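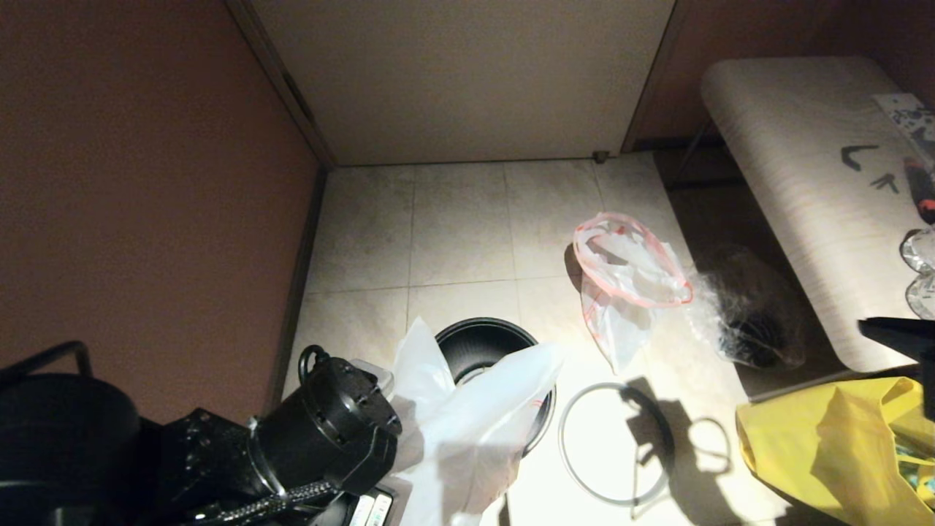 3. Participants and Setting

The study was carried out in two towns, Rirkska and Findcombe, between the end of winter and the early summer. We invited adults who had a diagnosis of mild or moderate anxiety and who were not taking a new medicine at that time. From the 2,356 letters which the clinics sent, 100 persons agreed to take part and gave written consent.

Each person joined a breathing course called Bite, in which the exercises are short and can be done at home. The sessions took place twice a week – one in the morning and one before sleep. Figure 2 gives a view of a floor and the lower part of a wall.

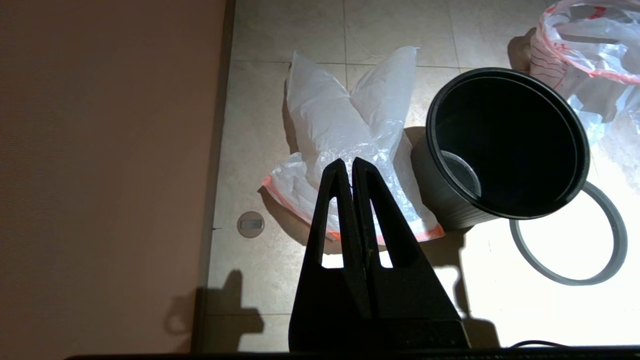 Figure 2. Floor and wall, with a black gripper in front.

Department of Behavioral Health, Tusbridge

3.1 Measures

Anxiety was measured with a questionnaire at the start, in the middle and at the end of the course. The participants also kept a sleep diary, but 3 diaries were returned empty and we did not include them in the sleep analysis. The anxiety scores of these persons were kept.

We did not use a control group, and this limits what can be said about the effect of the course. A change in the scores may come also from the season or from the regular contact with the staff – we return to this question in Section 5.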